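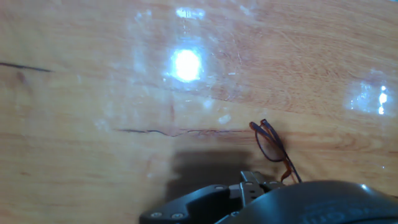
Glasses on a shiny board: keep the glare, or dull the varnish?

Posted in: Robot Learning > Collecting Demonstrations
Last updated Mar 17, 2026

Jeptoo Rotich

We're gathering pick-up examples for an arm at Amamton. The object is a pair of thin tortoiseshell-style eyeglasses, arms folded, on varnished wood. I have 1,244 episodes so far and a policy that reaches with great confidence for the ceiling lights. Reflected ones, I mean. It has not yet gone for the real ones.

From the wrist the lenses nearly vanish and the rim is a thin dark line. Unluckily the board has a thin dark line of its own running across the middle, plus scratches. The policy seems to find all of them equally wearable.

Do I get rid of the glare (matte spray, a cloth, lights off) and start over, or keep going until it learns? My target was 4,000 episodes, a number I picked before I knew how long an afternoon is.
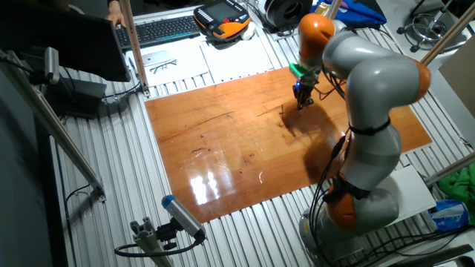 Replies

plorbridge_bench

Don't spray anything yet. Your fixed view has white glare on the board too, but it's in a different part of the picture from where the wrist camera gets it, and that's useful. Train on both views if you aren't already. A reflection slides around as the wrist moves and the glasses stay put, so a policy that sees a few frames of history has a fair chance of sorting it out.

What I'd change is the spread. Turn the board between batches so the dark seam doesn't always sit at the same angle. Start the glasses in the bright patches, in the arm's shadow, and right up against the seam. Record some episodes where the gripper begins badly placed and has to correct. If all your starts are tidy, the first untidy one at test time will sink you.

Also hold back 2 batches with the lights arranged differently and never train on them. We skipped that on the Loltlow job and had lovely scores until April, when somebody changed a bulb.

brito_fan

matte spray. done

Jeptoo Rotich

Thanks, both — though mostly the long one. I had been starting every episode from the same pose because it looked neat. Turning the board tomorrow. The wrist history was set to a single frame, and I would like to say that was a decision.

Contact the moderators | © 2026 Plorbridge Help Boards | Back to top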